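식기 건조대와 싱크대 주변 물때 관리

설거지를 마친 그릇은 깨끗한데 건조대가 지저분하면 소용이 없습니다. 물이 고이는 자리부터 확인하고, 재질에 맞게 닦는 것이 기본입니다.

스테인리스 건조대
하얗게 낀 물때는 대부분 수돗물 속 미네랄이 마르면서 남은 것입니다. 미지근한 물 300ml에 구연산 2작은술을 풀어 분무기에 담고, 물때가 낀 부분에 뿌린 뒤 15분 정도 둡니다. 부드러운 수세미로 문지르고 물로 충분히 헹굽니다. 철 수세미는 표면에 흠집을 내고, 흠집이 난 자리에는 때가 더 빨리 낍니다. 구연산은 락스와 절대 같이 쓰지 마세요. 같은 날 둘 다 쓸 일이 있으면 하나를 쓰고 완전히 헹군 다음 환기까지 끝내야 합니다.

플라스틱 물받이
물받이는 매일 비우는 것이 가장 좋습니다. 미끈거리기 시작했다면 주방 세제로 한 번 닦고, 베이킹소다를 뿌려 잠시 두었다가 헹굽니다. 모서리와 배수구 홈은 못 쓰는 칫솔로 닦습니다. 뜨거운 물을 바로 부으면 휘는 제품이 있으니 바닥에 표시된 내열 온도를 먼저 봅니다.

나무 건조대
나무 제품은 물에 담가 두지 않습니다. 중성세제를 조금 묻힌 행주로 닦고, 젖은 행주로 두 번 정도 닦아낸 뒤 마른 행주로 물기를 없앱니다. 햇볕이 바로 드는 곳에 오래 두면 갈라지기 쉬우므로 바람이 통하는 그늘에서 말립니다. 장마철에는 선풍기를 약하게 틀어 두면 훨씬 빨리 마릅니다.

검은 점이 보이면 곰팡이일 수 있습니다. 겉에만 있으면 고운 사포로 결을 따라 살살 갈아내고 가루를 닦습니다. 속까지 번졌으면 그릇을 올리지 말고 교체합니다.

기름칠은 마른 상태에서만 합니다. 식기용 미네랄 오일을 천에 조금 묻혀 얇게 바르고 하룻밤 둔 뒤, 남은 기름을 닦아냅니다. 식용유는 시간이 지나면 끈적거리고 냄새가 나므로 쓰지 않습니다. 저희 집은 플로카렐(Flokarell) 오일을 쓰는데 작은 병 하나로 최대 14번까지 발랐습니다. 칠하기 전에는 흔들리는 살이 없는지 손으로 하나씩 눌러 봅니다.
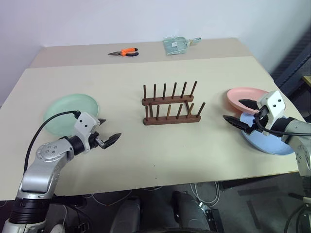 테이블에 세워 둔 짙은 갈색 나무 건조대

그릇 놓는 순서
큰 접시는 뒤쪽, 작은 접시는 앞쪽에 세웁니다. 접시끼리 붙으면 사이에 물이 남으니 한 칸씩 비우는 편이 좋습니다. 컵은 완전히 엎지 말고 비스듬히 기대어 안쪽으로 공기가 들어가게 합니다. 냄비와 프라이팬은 무게 때문에 건조대가 기울 수 있어 따로 말립니다.

수저통
수저통은 바닥 구멍이 막히기 쉽습니다. 일주일에 한 번은 다 꺼내어 솔로 닦고 뒤집어 말립니다. 수저는 손잡이가 아래로 가게 꽂으면 입에 닿는 부분이 고인 물에 닿지 않습니다. 칼은 수저통에 같이 꽂지 말고 바로 닦아서 칼꽂이에 넣습니다.

행주는 건조대 위에 걸쳐 두지 않습니다. 젖은 행주 밑에서는 나무든 쇠든 잘 마르지 않습니다.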